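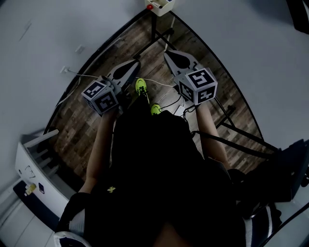
Cable Day

My mum thinks I work in robotics. She's told the whole of her choir. What I do is sit bent over a floor in Tuvport and pick things up with two grey claws, very slowly, while Sneha Kanaujia tells me I'm going too fast.

I'd answered an advert. It said "steady hands, patience, fifteen pounds an hour", and I had been let go from the bakery in the spring, so I rang up and said yes to all of it. The firm was called Ellberg and it had the upstairs of a building between a tyre place and a shop that only sold blinds. I wore my good black top with the little gold bee on the chest and my loudest trainers (the yellow-green ones, you could land a plane with them), and Sneha looked at the trainers and said, "Well, at least we won't lose your feet."

Cable day came round every Thursday. I'd done socks by then, and mugs, and a horrible week of fitted sheets that I don't want to talk about. Cables I thought would be a doddle! You pick one up, you wind it round, you put it down somewhere else. I've been doing it behind the telly my whole life.

"Thumb and finger," said Sneha. "Nothing else. Pretend you've no wrist."

"I do have a wrist, though."

"Moser hasn't got one like yours."

Moser was the robot. It lived in the next room and I'd met it twice. I had pictured something with a face, I suppose, or at least shoulders, and it was two arms bolted to a post with a sheet over it at weekends, like a parrot. Everything I did with the claws was meant to end up in Moser somehow. Sneha explained it properly on my first morning and I nodded all the way through and then had to ask where the loo was, so that was the end of that.

So, cables. The trouble with a cable is that it's lying flat on the floor and it's perfectly happy there. With fingers you sort of roll it up on to your nail without thinking. With claws you come down either side of it and close, and the tips scrape along the planks, and what you've got is a pinch of air and a funny noise. I did that for most of the morning. I leaned further and further forward until my nose was nearly in it and my back was making remarks.

"What did you do just then?" said Sneha, when I finally got one up.

"I don't know. I sort of nudged it first."

"Nudged it how?"

"With the side. So it humped up a bit."

She wrote that down. She honest to goodness wrote down "humped up a bit". I felt like Marie Curie.

We had lunch on the stairs, cheese rolls for me and a tub of something green for her, and I asked her the thing I'd been wanting to ask for ages, which was whether Moser could do any of it yet. The socks, say. I'd done such a lot of socks.

"It can do socks," she said. "If they're on the table and they're not black."

"What's wrong with black?"

"It thinks the black ones are shadows."

"And mugs?"

"It's lovely with mugs." She thought about it. "It's lovely with that mug."

I asked about the fitted sheets and she just ate her lunch.

It cheered me up no end, I have to say, and then it didn't, and I went on worrying at it all through my second roll. My gran had cleaned offices. She could do a stairwell in the time it took me to find my shoes, and people used to talk about it as if it was what you did when you couldn't do anything. And there we were with a room full of clever people and a machine that cost more than her house, and it was frightened of a black sock. I wished I could have rung her up. She'd have wanted to know what they were paying it.

After lunch Sneha let me watch. She'd never done that before. She took the sheet off Moser and laid a cable out in front of it, a short white one, straight as a ruler, which I thought was cheating but I kept quiet. She stood next to the stop button with her hand out flat over it, like someone about to play Snap.

Moser came down on either side of the cable. It closed. It scraped. It came up with nothing and carried the nothing across very carefully, and let go of it, and went back to where it started looking pleased with itself. (It had nothing to look pleased with. I know. But it did.)

"Again," said Sneha, to it or to herself.

It did it again. Six times it carried nothing across the room! I was in agony. It's like watching a child try to get a straw into a carton, you want to grab it and do it for them. On the next go the left claw came down a bit crooked, off to one side, and I thought oh well, there it goes, wrong again, and it stopped there. It leaned. It gave the cable a little shove with its side and the cable humped up in the middle.

"That's me," I said. "That's my nudge!"

"That's a nudge," said Sneha, but her voice had gone up.

The right claw came in and shut and missed it completely.

She hit the button and the pair of us stood there. It hadn't picked up the cable. If I'd had it in my house I'd have sent it back. I couldn't stop grinning, though, and I had to go and look out at the tyre place for a minute, and when I came back she was already typing and had forgotten to tell me to sit down.

"This morning's aren't even in there yet," she said, not turning round. "That'll be from last Thursday. You must have been doing it all along."

I said I'd never noticed.

"No, well. You wouldn't."

I got the claws on again and did cables till eight, with the extra paid. The last bus is the 77, and it goes the long way by the Skanby factory, where they were changing shifts and everybody was piling on with their coats half done up. A man beside me was trying to get his earphones out of his pocket. They came out in one enormous knot. He looked at it, sighed, and had it undone before the next stop, one-handed, talking to his mate about the football the entire time.

I watched his thumb all the way. I think he thought I was after the seat.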